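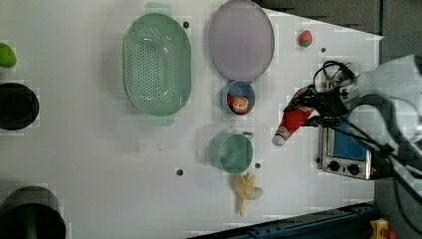
Talk notes: how one small word carries a whole chorus
Songwriting evening, Lultwood

Play the first verse of "Haslinger" before saying anything. Let it ring out. Then ask who is already humming the last line.

So, the song. Vinzenz Zwahlen wrote it for Pekel in a single March, and I still get a little shiver every time the drums drop out (they will too, so leave a gap!). The verse sits on two chords and the tune hardly moves. Then the chorus leaps up a sixth on the word "stay" and the whole room opens.

Point at the board: same rhythm, 4 times. Short, short, long. Clap it with them. The bass has been playing that pattern since the intro, very low, so by the time the singer gets it our ears already know it. I love this trick. 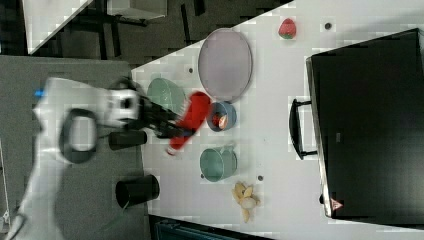

Now the rhymes, or the lack of them. "Stay" is left hanging for 3 lines. We get "door", "winter", "coat", and only then "away", tucked into the middle of a line where it's easy to miss. Play that bit twice. Slowly the second time.

Bridge: skip if we're running late. If not, play the Iro demo, where the bridge is nearly twice as long and has a lovely wandering piano part. I'd have kept it.

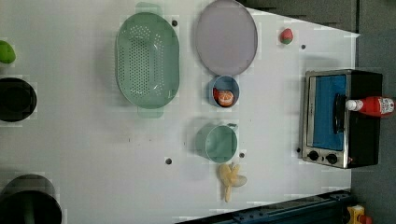 Balthasar Gisler wrote to me that the long bridge kills the last chorus, as the singer has to start again from nothing, and that the cut was the best thing they did to the song. Read that out and take a show of hands.

Then the last chorus, all the way through, loud. Lyric sheets are on the chairs. Questions after the fade.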